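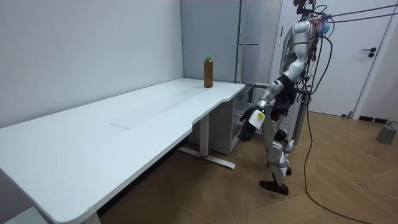 Figure 1. Small white bottle with yellow-green label, held at the corner of the long desk.

Spike Recovery and Plate Drift in a Competitive ELISA for Salivary Cortisol
Student project report, Bioanalytical Methods, second semester

Background

Our group was assigned cortisol in saliva, which is what you get when you arrive late on sign-up day. The popular analytes went first. Cortisol is still a decent subject for a first immunoassay project. It is small, it is present in everyone, and you can collect it without a needle or much paperwork.

The assay is competitive. Cortisol in the sample and cortisol bound to an enzyme compete for a limited number of antibody sites on the plate, so more cortisol in the sample gives less color in the well. We were warned that somebody would read the curve backward. Two of us did, on separate days.

We set out to answer these questions:

Does saliva interfere with the assay enough to matter at the dilution the kit recommends?
Does it make a difference where on the plate a sample sits?
Could we get the same answer twice?

Materials

The kit was the Balteck salivary cortisol kit, bought with the course budget and treated accordingly. The plate reader was the Plavine in the teaching lab, which reads at 450 nm and prints to a printer that was removed some time ago. We copied results off the screen by hand until someone found the export button. Wash buffer was made up from the kit concentrate. Pipettes were the department's, checked by weighing water on the first day. One of the multichannels delivered short on its end channel and we stopped using it, although not before the first plate.

Saliva was collected by passive drool from members of the group and pooled. There is no elegant way to do this. Samples were frozen, thawed, and spun to remove mucus before use. Skipping the spin is possible, and we have a set of results showing what happens, which we have left out.

Methods

The pool was diluted as the kit insert directs and split into portions. One portion was left alone and the others were spiked with cortisol standard at low, middle and high levels. Recovery was calculated as the measured increase divided by the added amount, times 100. We took 80 to 120 percent as acceptable, a range used widely enough that we felt no need to be original.

For the drift test, one control sample was placed in duplicate at the start, middle and end of the plate. Loading was done left to right, by one person, with a single-channel pipette. It took longer than the insert allows. This was partly the point of the test and partly just how fast we are.

Plates were incubated at room temperature on a shaker, washed by hand, developed with TMB and stopped with acid. Standards were fitted with a four-parameter logistic curve using the free version of Hulton Curve, which puts a watermark across every graph. The watermark is not data.

Results

The first plate failed. The blanks were high, the top standard looked like its neighbor, and duplicates disagreed by more than they had any right to. We put this down to poor washing and the short multichannel channel. It is not included in the tables.

The second plate behaved. The low spike read high and came in outside our range. The middle and high spikes fell inside it. Since the low spike adds only a little cortisol to what is already in the pool, any small error in the unspiked reading gets blown up in the calculation, and we think this explains most of it. A stricter reader could say that we have a matrix effect at the low end and would rather not. Both things may be true.
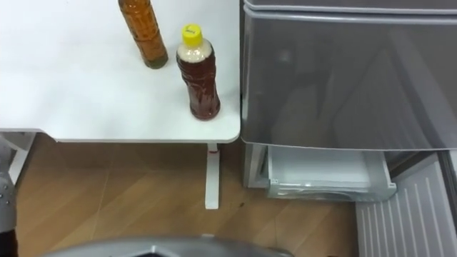

Color development needs a word, as it gave us more trouble than the antibody did. TMB goes blue while the enzyme is working and yellow when acid stops it, and the reader only cares about the yellow. Wells stopped late are darker for reasons that have nothing to do with cortisol. The eye is a poor judge of any of this: two drink bottles on a white tabletop, one a lighter amber-orange and the other a deep reddish-brown, can be put in order by anyone, but nobody could tell you the ratio between them. Our wells were closer together than that. We ranked the standards by eye before reading the plate, for fun, and got the middle of the curve wrong.

Drift was clear on the second plate. The control at the end of the plate read lower in color than the one at the start, so its calculated cortisol was higher. The later wells had spent less time with the conjugate before the wash. When we repeated the loading on a third plate, with everything laid out first in a spare plate and moved over with a working multichannel, the difference mostly went away. It did not go away entirely.

Discussion

Most of what we measured was ourselves. The kit performed well on the days when we did, and the largest improvement in the project came from loading the plate faster. The insert says this in bold type on its first page.

The recovery results support using the recommended dilution for samples in the middle of the range. We would not trust our own numbers near the bottom without running the pool at further dilutions to see whether the results stay in line. We planned that experiment and ran out of plate.

The pool came from a few people in one lab course, collected in the afternoon, when cortisol is normally lower than in the morning. A morning collection would have given us more to work with. It was proposed, and voted down.

We also did not test cross-reactivity. Cortisone is the obvious candidate in saliva, and the antibody supplier, Sfakianakis, gives a value for it in the data sheet. We quote nothing from that sheet here, as our copy is for a different lot.

Changes for the next group

Weigh water from every channel, including the ones on the end.
Start the stop solution in the same well you started the TMB, and keep the same pace.
Freeze the pool in small portions. Ours was thawed more often than we wrote down.
Book the reader for Sunday. It is free then.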